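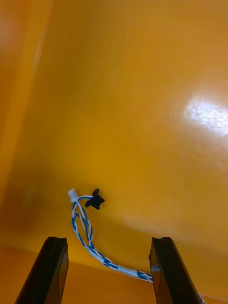
3 min read

I have spent eleven years at Skinau sorting small things into bins, so you can imagine my feelings when the robots arrived to sort small things into bins.

We take in returned boards and leftover parts at the Porside building, decide what each one is, and put it where its kind goes. Harnesses with harnesses, boards with boards. Then there's a category known officially as "misc. electromechanical" and unofficially as "you take it." On a decent shift I get through 1000 pieces. I used to say that number at parties, which may explain the number of parties.

The arms came in February from an outfit called Koutsoukos, along with software called Mindent that decides what the arms do next. They got the table by the good lights. We got a slide show, in which the word "partner" appeared so often that somebody in the back row started coughing in time with it.

What changed first was the tidiness. I had never put paper in the bottom of a tray in my life. Now every steel tray gets a white sheet, because parts show up better against it, and I lay things out with a little space between them like I'm expecting company. My own bench has started to look respectable as well. I resent this.

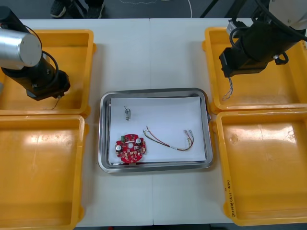 The other change is that I've become a teacher of wires. A board is easy to deal with: it's stiff, it has edges, it stays where you left it. A harness is soup. Pick it up in the middle and both ends swing, pick it up by the end and the rest goes wherever it feels like, and half the time a connector hooks on the lip of the bin on the way in. My hands have known how to handle that for years, and it was a surprise to be asked to put it into words. I wrote two pages. Most of it came down to "go in lower than you think."

And I do find myself rooting for them, a bit. You watch a gripper come down over a twisted pair, wide open, taking its time, and you hold your breath the way you do when a kid carries a full glass across a rug. Then you remember what your job is and stop.

About that job. Before the arms there were four of us sorting. There are still four of us, but two now spend the day setting out trays and checking bins, and the word on our badges went from "sorter" to "cell operator" with a raise of 280 dollars a year. I did the math on that per piece and wished I hadn't. My back is better, I'll give them that. I walk more and hunch less.

What I miss is the talking. Four people around one heap of parts will discuss anything, at length, with no qualifications. Now we're spread out, one to a station, and you can't really shout about your brother-in-law's deck across two tables and a pair of moving arms – I've tried.

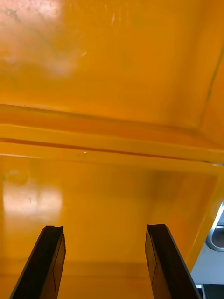 Inside a bin. Gripper open, nothing in it.

The bins are the one thing we held on to. The plan called for nice gray ones with printed codes. We pointed out that we had a whole stack of orange ones that were already paid for, and for once that argument won. One still has marker running up the side in somebody's handwriting, with a parenthesis in it. I've read it from both directions and couldn't swear to a word.

Mindent sends a report at the end of each shift. The target is 3000 pieces by the time the second table goes in, people and arms combined. I've asked whether the report could list us separately, and I was told it could, and then asked if I was sure I wanted that. I'm still thinking it over.

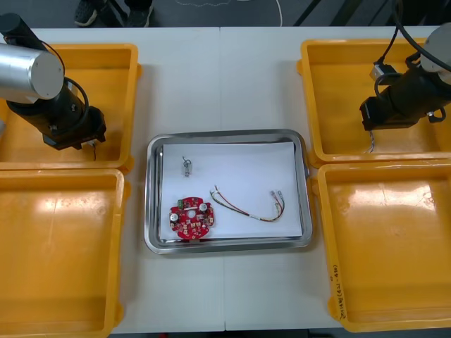 Both arms at the table, with a board, a harness and a "you take it" in the steel tray.

The second table is supposed to go where the coffee maker is. We have been assured the coffee maker will be relocated. I've asked for that in writing, and I'm bringing a thermos in the meantime.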